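17/12/2025

Quick one before the order cutoff. Budget for the bin picking cell is due in January and I've been putting it off, so this is mostly me thinking out loud.

Where we are. Arm's paid for, controller's paid for, so everybody upstairs thinks the expensive part is over. It is not over. What's left is all the boring stuff: bins, fixturing, hoses, cable dressing, spare fingers. The stuff that never gets its own line and then eats the whole contingency.

## Fingers

Got two quotes. Verbruggen wants 600 for a spare pair, machined, with a long wait. Teneck wants 125 a pair but you do your own finishing and the mounting holes are "to be confirmed", which made me nervous. Leaning Teneck, two pairs. If the holes are off I can drill them. If I ruin a pair I've still spent less than half of what the Verbruggen ones cost.

Somebody will say buy the good ones. Sure. But we scrape fingers on the bin walls while we're still figuring out approach angles, and I would rather scrape cheap ones. Good ones later, once the picks settle down.

## Bins

Keeping the metal ones. Looked hard at the plastic totes from Sundiser, 19 each, very tempting, but the walls flex when you lean on them and I don't want the wall moving when a block is sitting right up against it. Paint on the current bin is chipped to heck along the far wall. Don't care. Not repainting. Might care when we get to the vision part, so I'm putting a small number in for paint and calling it misc.

## Holding stuff down

Bar clamps at the corners. They work fine but they stick up right where I'd like to swing through, and every new path I write has to go around the handles. Prornow has a low profile fixture plate for 997. That's the biggest single line on the sheet and the one I expect to get asked about.

My argument, written down so I don't fumble it in the meeting:

- clamps get bumped, bin shifts, I re-teach
- re-teaching costs me most of a morning
- plate goes under, nothing sticks up, bin drops back in the same spot

Counter argument is that I already own clamps. It's a decent counter argument.

## Cables

The bundle on the arm needs a proper dress pack, or at least better straps. Too much slack in the loop up at the top of the arm. No quote yet, need to call somone. Leaving the line blank, I know, I know.

## Not buying

Second gripper. New table. Anything with a subscription. Nicer blocks, the red-brown and green ones are fine for testing and I'm not paying for fancier blocks.

So: two pairs of fingers, the plate, paint under misc, dress pack TBD. I'll post the final sheet when its approved, or whatever is left of it.

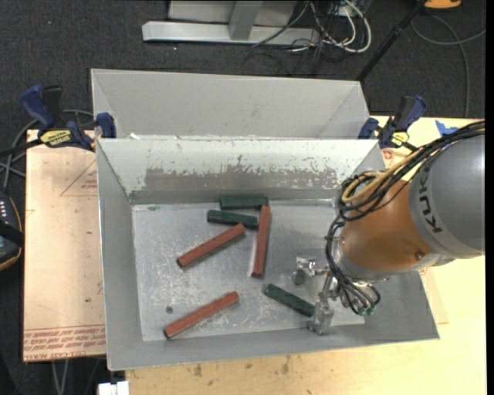

*Bin, blocks and the KUKA. Clamps still on, plate not bought yet.*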